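Teaching a robot to stack the bowls, one squeeze at a time

If you've been past the Rastalell workshop lately and wondered why the lights are still on after tea, I can tell you, because I've been in there with them. They're teaching a pair of robot arms to tidy up crockery, and last month they let me have a go at the controls.

The project is called Dosora, and it's run by Janelle Bautista, who used to fix coffee machines for a living and still talks about the arms as if they might need descaling. She's got them set up at a table with a green cloth over it and a heap of plastic bowls in every colour the discount shop had going. The job is stacking. Pick up a bowl, pop it on the others, go back for the next one. My kids can do it (they won't, but they can).

The bit I hadn't understood before I turned up is that there's very little typing involved. You sit at the side with a hand controller in each fist, and whatever you do, the arms do. Move your right hand forward and the right arm goes forward. Squeeze the trigger and the gripper closes. The computer keeps a record of the lot, every wobble included, and later on that pile of recordings is what the arms learn from.

Janelle gave me a demo first and made it look like nothing at all. She doesn't really watch her hands. She watches the rim of the bowl she's going for, comes in from above, pauses for a breath, then drops down and pinches the edge. It was lovely to watch, to be fair, like somebody icing a cake.
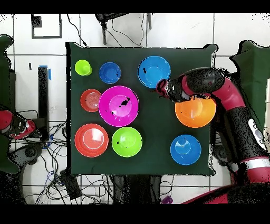 Then it was my turn, and I was shocking! I came in too low and shoved my first bowl halfway to the edge. The second one I did manage to pick up, and I was so chuffed that I let go of the trigger and dropped it. There's a tiny lag between your hand and the arm – you stop noticing it after a while, apparently – and I kept overcorrecting, which is how I reverse a trailer too, if I'm being fair to myself.

Still, after 45 minutes I had 6 clean runs saved, meaning the bowls went where they were supposed to go and I hadn't bumped anything on the way. Janelle reckons her regulars can get through a run in around 2 minutes each. I didn't ask what mine were clocking.

What surprised me was that she kept a couple of my messy ones as well. If the arms only ever see perfect pick-ups, she told me, they've got no idea what to do when a bowl slides off sideways. So my fumbling, followed by my going back in for another try, is now part of the lesson. She did bin the one where I got the left and right controllers mixed up.

They also shuffle the bowls between runs and swap the colours about, so the arms don't just learn one spot on the cloth by heart. It's slow going and a bit hard on the shoulders. There's a kettle, thankfully, and someone had brought lamingtons.

Next on the list is cups, then cutlery, which everyone in the room seemed to be dreading. "Forks are going to be a nightmare," was Janelle's word on it. Begović, the catering hire mob from down the road, has said it'll lend a few crates of its scratched-up gear for that stage, and the control software comes from a small outfit called Brallari that's been sending through fixes nearly every week.

Rastalell is after more people to sit at the controls through May, mostly in the evenings, and you don't need any experience with robots or computers. Left-handers are especially welcome, as nearly everything recorded up to now has been done by right-handers. Drop in at the workshop after 5pm and ask for Janelle. I've put my own name down for another session, and I'm bringing a cushion for the chair.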